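Last updated: May
By Kalkidan Negussie
Reading time: longer than the quick wash

4. First wash on the Plakik

1. Turn the tap on. The machine will not remind you.

2. Empty all pockets, then check them again.

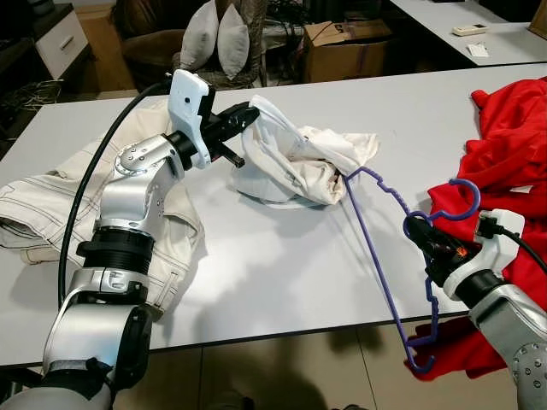 3. Set the dial to 213 for mixed loads. 218 is boil wash - leave it alone.
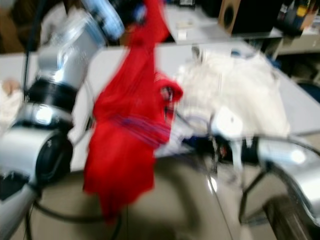 4. Sort by colour. Anything bright red, stripes or no stripes, goes in by itself the first time.

Caution: pink is permanent.

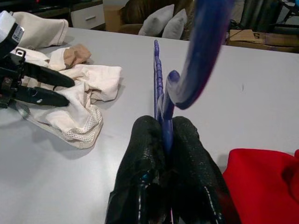 5. Press Start once. Pressing it twice is Cancel.

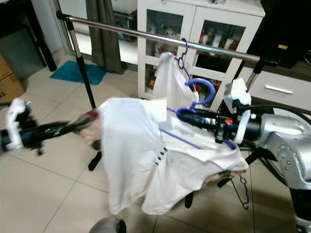 Stultmont Laundry Support Team

6. Wait 10 minutes before trying the door. Pulling harder does nothing for the lock.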